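Table mat (work surface)

A table mat, also called a bench mat or work mat, is a flat sheet laid over a tabletop to give small objects a plain, even ground. It is used in sorting, model making, light assembly and close viewing of parts. Table mats differ from place mats, which are sized for a single table setting, and from cutting mats, which are made to take a blade.

Surface and color

Most table mats have a matte face. A glossy face throws back lamps and windows as bright spots, which makes the edges of small pieces hard to find. Gray is the usual color, as both white and black objects stand out against it. The same gray can look quite different from one part of a mat to another, depending on the light and on shadows falling across it. 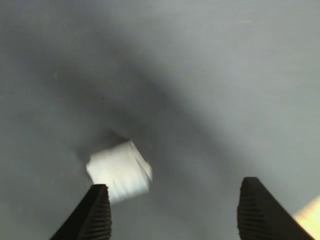 White block on a gray surface, partly in soft shadow.

Texture is a compromise. A coarse face holds light pieces in place but collects dust; a smooth face wipes clean but lets them slide. The Grelham scale, used by some mat makers, grades texture from 1 (smooth) to 5 (coarse). Harish Lobo, who drew up the scale, advised grade 3 for blocks, tiles and shallow dishes.

Fixing

A mat that is heavy enough will stay where it is put. Lighter mats are fixed by one of the following methods:

Rubber backing — common on small mats, and prone to marking varnished wood.
Clamps — secure, but they take up space at the table edge.
Masking tape — cheap and easily removed, applied in short patches at the corners and edges.

Tape is widely used on wooden tables. Patches are set half on the mat and half on the wood, and pressed down from the mat outward. A patch at the middle of a long side helps to stop the edge from lifting. White tape also shows the limits of a dark mat clearly. Small items, such as the round green lid or dish on the taped mat below, are set well inside these limits so that their rims stay clear of the tape.

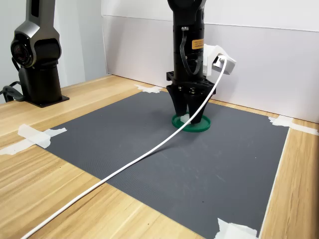 Wear and care

Scuffs and light marks build up on dark mats before other signs of wear appear. They seldom affect use. In a trial published by Liette Morin, 17 mats were each wiped 2,000 times with a damp cloth; the first loss of texture was recorded at 1,827 wipes, on a mat of grade 4.

Old tape should be peeled back slowly at a low angle. Mats are stored flat or rolled with the face outward.

See also

Cutting mat
Desk pad
Masking tape
Sorting tray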